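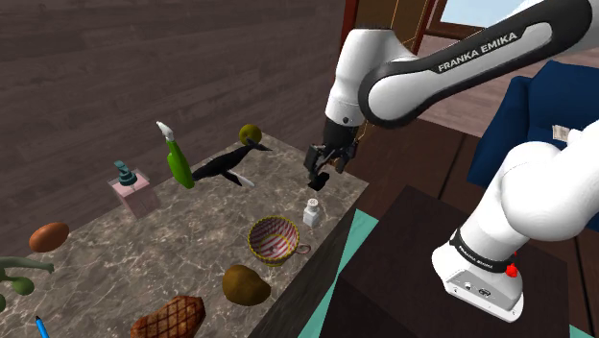
Reviews > Software > Robot simulation

Skokance with the Plasisow object library: a review after three months of use

5 min read

53 shares

I teach a robot arm to pick things up from a table, and for most of my working day the arm is not a real one. Our lab at Furnival has one physical arm and many people who want to use it, so the first tests of every idea are done in simulation. Until the winter we used Flandunico for this. In February our license came to its end and I was asked to try Skokance in its place, together with the object library that is sold for it, called Plasisow. I have now used both for three months, almost every day, and I want to write down what I think of them.

What you get

Skokance itself is the simulator: the physics, the renderer, the robot models and a set of rooms. Plasisow is separate and you pay for it separately. It has roughly 1,000 objects, and most of them are things that you would find in a home: food, dishes, bottles, toys, office supplies. A small script places them on a surface of your choice, checks that they do not go through each other, and lets them fall and settle before the robot starts to move.

I mostly work with the Franka arm, which stands on its own wooden table next to a marble counter. The default script likes to mix everything. You may have a steak with grill marks on the same counter as a spray bottle, a kiwi, an egg, a teacup and a black whale. At first I thought this was silly and I wrote my own list with only kitchen things. After two weeks I went back to the default. A policy that has been trained on tidy kitchen scenes becomes confused very easily, and the whale was a good teacher, with those long fins that a gripper can catch in the wrong way.

Installation

The installation took me one afternoon. The instructions are correct but they are written for a person who already knows the program. One step asks you to "set the asset root as usual", and I did not know what is usual. The answer is in the configuration file, near the bottom, under a heading about caching. I wrote to support and they replied the next morning, politely, with a link to the same page that I had already read. My second message got a real answer.

On our older workstation the renderer did not start until I updated the graphics driver. If you share the machine with colleagues, ask them before you do this. I did not ask.

How the scenes look

Here Skokance is clearly better than what we had before. The marble has veins that are not repeated every hand's width, the wood on the walls has a believable grain, and translucent plastic looks like translucent plastic. There is a pinkish soap bottle with a dark teal pump in the library which I use as my test object, because in Flandunico every bottle of this kind looked like painted stone.

The rooms are furnished also behind the robot. In the one I use most there is a navy sofa, a door frame and a window. For my camera experiments this is important, as the background comes into view when the camera is placed low, and an empty gray background teaches the network a bad habit. Some surfaces are a bit too clean for my taste. I would like a counter with crumbs and a coffee ring on it, and there is no option for this.

How the scenes behave

The contact physics is good for hard objects. A salt shaker stands, tips and rolls in the way I expect, and when the fingers close on it a little off center, it turns between them before it is held. With the egg I was less happy. It is a rigid body like all the others, so the gripper can press with full force and nothing happens to it. I understand why they did it this way, but a learner gets no punishment for squeezing. I added my own force limit in the reward, and I think that a limit for each object should come with the library.

The steak is rigid too. You can pick it up by one end and it stays perfectly flat like a roof tile. For pick-and-place this does not disturb me. For anybody who works with soft food it will be a serious problem, and the product page does not say it clearly enough.

Thin objects are the weak point. The pens are sometimes very hard to grasp from a flat surface. The fingers touch the counter, the simulation trembles for a moment, and the pen jumps away. Making the time step smaller helps, but then everything runs slower. I reported it, and I was told that a fix is planned. No month was given.

Speed

On our machine the training runs without rendering are faster than with Flandunico, and I noticed the difference on the first day. With cameras turned on, the advantage is mostly gone. If you need several cameras at full quality, I recommend that you use the trial version on your own hardware before you sign anything – the trial contains the complete renderer and only a few of the rooms.

From simulation to the real arm

I can only speak about my own task, which is clearing a counter into a box. The policy that I trained in Skokance needed less correction on the physical arm than my old one. I changed other things at the same time, the camera position for example, so please do not take this as a measurement. Bottles and cups moved over well. Small round fruit still rolls away from the real gripper more often than from the simulated one, and I have not found the right friction value.

Price and license

Skokance is paid per seat and per year, and Plasisow is paid once for each lab. I find the second fair. The first becomes expensive when students come for a short project, and there is no shorter license. We solved it with one shared seat and a calendar on the wall, and there is some quarreling over the mornings.

Would I buy it

For rigid household objects and a single arm, yes, and we have renewed it. If your work is with cloth or soft food, or with many thin things on a flat table, wait for the next version or stay with what you have. Flandunico is uglier, but it does handle a pen better. I have kept our old scene files for it on the server, and I opened them again last week for exactly this.

3 comments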